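Esperanza Marín hangs wallpaper. She has done it in Sumdale since she was nineteen, first for an uncle who paid her mostly in lunch, and then on her own, out of a green van with a bad rear door. When I got to her kitchen she had already put the coffee on and laid a few old rolls across the table for me to look at, and it took us a good while to get to any of my questions, because every roll had a house attached to it.

"This one was a dentist's hallway," she told me, smoothing it flat with the side of her hand. "I did it twice. He picked it, his wife hated it, they took it down, and then she missed it." She laughed so hard at this that she had to sit.

74 shares | 4 comments

I had come to ask about the big old-fashioned patterns, the ones with scrolls and garlands, which I grew up with and had assumed were gone for good. Esperanza says they never really left. For a long stretch people only wanted them in dining rooms, then only in powder rooms, and now she gets calls from young couples who want a whole bedroom done.

"They had white walls all their lives," she said. "They rented, and it was white, white, white. So they buy a little house and they call me and they want urns."

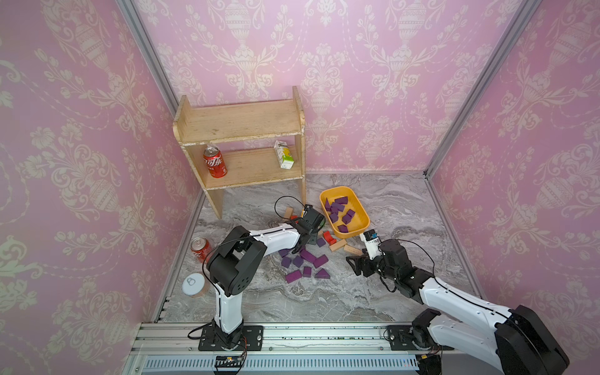

Cream damask on pink, with urns, leaves and flowers.

Pink is her favorite ground for a damask, though she'll tell you it took her years to admit it. Her mother had a pink bedroom and Esperanza thought it was the silliest room in the county. Then she was hired to strip one just like it, and halfway through the first wall she put down her scraper and called the owner in to ask if she was sure. The owner wasn't, as it happened, and the two of them stood there for a while and decided to save the other three walls.

What about the matching? I've hung paper exactly once, in a closet, and by the second strip my leaves were meeting somebody else's stems. She was kind about it. She starts by finding the place your eye lands when you walk in, and she centers the pattern there, and then she works outward and lets the bad join fall behind a door. Every room has a bad join, she says, including hers, and she took me down the hall to show it to me. I couldn't find it. She had to put my finger on it.

Corners are where she slows down. Old houses in Sumdale lean, and the walls at her last big job, the Lougher house, leaned in 4 different directions. She never wraps a full strip around an inside corner. She cuts it, turns a sliver, and hangs the next piece to a fresh plumb line, even if that means losing a bit of a flower.

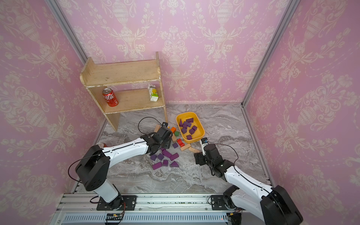
"You lose a petal, so what," she said. "You don't lose the whole vine going downhill. People see downhill from across the street."

She learned that from Hamisi Makori, who ran the paint counter at Masolberg when she was starting out and used to let her practice on the back of the display boards after closing. He sold her a brass plumb bob on credit. It took her until November to pay it off, and she still carries it, wrapped in a sock. Hamisi is retired now and calls her every time he sees a crooked seam in a restaurant.

I asked what she'd say to a person doing a first room, and she thought about it long enough that the coffee got poured again. Buy an extra roll, she said finally. Turn your ceiling light off and work by the window. Let the paste rest in the paper for 10 minutes, and go eat something while it does. And don't start with the bathroom, which everybody wants to do because it's small, and then there's a toilet.

She had a hallway to finish across town, so we carried the rolls back out to the van together, and I held the bad door while she found the string that keeps it shut.

Comments (4)

Muthoni Massawe
She did my mother's dining room and stayed for supper. The paper is still up and looks lovely!

Babatunde Tijani
Does the bit about cutting at the corner go for vinyl paper too? Mine keeps lifting there.

Erick Bakilana
Babatunde, yes, but you need the overlap adhesive where it turns onto the next wall. Regular paste won't hold vinyl to vinyl.

Muthoni Massawe
Agree about the toilet.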